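*Slides 4 to 7. Talk slower than last time, Leif has the clicker.*

## Slide 4: the gripper on the Somis cell

- Hi again! So this part is me going on about fingertips for five minutes, sorry in advance.
- We run one arm at Truronholm and it picks up laundry. Shirts, towels, whatever's on the couch.
- The ribbed pads inside the fingers are what I look after. Lint gets packed into the ribs and then a thin sleeve just slides right out (ask who's had this, wait for hands).
- I brush them every 200 picks. Dry toothbrush, tip to base. Aroha uses tape and hers look cleaner than mine, so okay, maybe tape.
- New pads at 10 weeks, even if they look fine.

## Slide 5: squaring up the fingers

- Loosen both finger screws, close the gripper on the gauge block, tighten a little on each side, back and forth. Don't crank one side all the way down first!
- Then open it and look through the wrist camera. You want the two tips level and the pads facing each other.
- Couch seat is a great backdrop for this, plain gray, tips show up nicely.
- Last check is cloth. Something light and crumpled, one pick, look at how it hangs between the fingers.
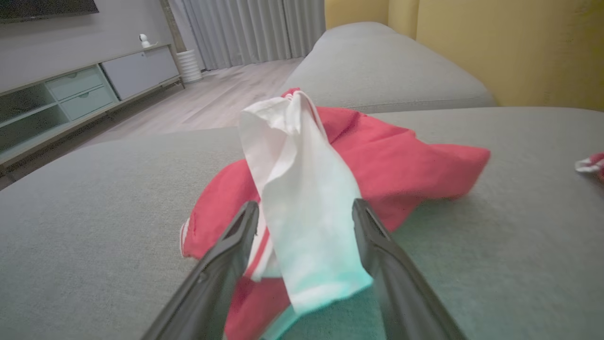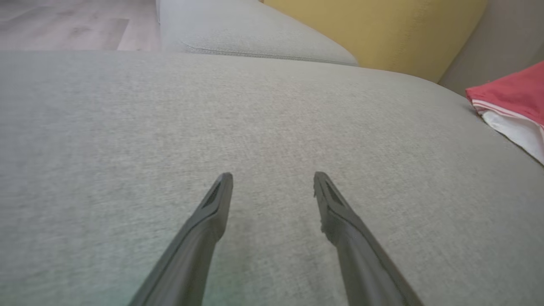

White cloth between the fingers in the first one, just the gray cushion between them in the second.

## Slide 6: the log

- Kjell's sheet: pick count, pad date, initials. We were at pick 304 on Wednesday when I noticed I'd skipped a brushing. Own up to it.
- Spare pads are in the Pruitt drawer, left side.
- Hand over to Tuva for the cable stuff.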